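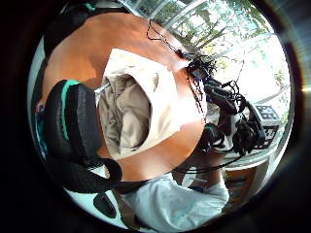

Corn silage: what our samples say this winter
12/23/22

The last results came back from the Udis laboratory on Monday, so I can now write a few words about the silage that our members put up in September. Many of you chopped earlier than you wanted. The dry summer pushed the corn on the light soils near Joro, and the lower leaves were brown before the kernels were ready.

Starch is lower than last year on most of these farms, and fiber digestibility is a little better. If you feed mostly corn silage, please do not copy last winter's ration. Gülizar Demirtaş, our nutrition adviser, moved one herd of 58 cows to the new bunker in one day and the milk dropped for two weeks. She now asks for a change over ten days at least, with both silages mixed.

Dry matter is the other point. We saw values from 30 percent up to the low forties, sometimes from the same farm. The drier silage did not pack well and it heats quickly at the face. Take off enough every day, keep the face straight, and do not leave loose feed on the floor overnight. Moldy pieces from the top go to the manure pile — never to the heifers, even if they seem to eat it gladly.

Members at Başaran and Ulletti who still have closed bunkers can wait until the end of January before opening, if the old stock allows. Starch becomes easier to digest with more time in storage.

Sample bags are at the office. Fill one from at least eight places on the face, press the air out, and bring it the same day.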